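About the Plendness Robot Club

Hi, and thanks for clicking through to the page we always forget to update! I'm one of the two adults who run the Plendness Robot Club, the after-school robotics group at Bisovstead Middle and High. I've been at it for five years now, and I still can't get all the glitter out of the workroom carpet (that was the parade float year, long story).

We meet twice a week in the room behind the old wood shop. Anyone from grade 6 up can join, and you don't need to know any coding. Most of our kids show up because a friend dragged them along, and then they stay until the building closes and somebody's mom is honking in the parking lot.

We split into two crews. The Pranton crew builds the little wheeled bots you may have seen bumping around at the spring open house. The arm crew, which is mine, does sorting and stacking.
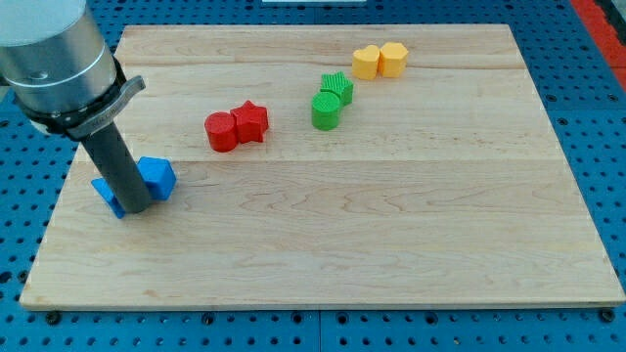

Sorting is what the arm crew has been chewing on since February, and I love it way more than I expected to. The rules of the Joubert Cup change a bit each season, but the heart of it is that your arm has to deal with a bunch of small pieces on a board, and your code has to know what's what. We practice with colored shapes set out in pairs. Color is the easy half, so the new kids start there: reds with reds, greens with greens. Then we make them care about shape too, and a cylinder next to a star in the very same red is a great way to find out if your program is really looking or just guessing. The yellow heart has its own fan club at this point. Don't ask me why, they're twelve!

We took 9 students to the Joubert Cup last season and came home tired, sunburned and in the top half, which was a first for us. This year's team is bigger and a lot louder.

Dues are $5 a month, and if that's a problem just tell one of us and it goes away, no forms. A season costs us $1,000 in parts and entry fees, and the bake sale brought in $300 of that last time (the lemon bars did most of the work). If you've got spare motors, clamps, cable ties or a working label maker, we'd be thrilled to take them off your hands.

Want to see what we do? Come by any club day and knock hard, because it gets noisy in there. Parents can stay, little brothers and sisters too, as long as they keep their fingers behind the yellow tape.

Page updated 3/11/26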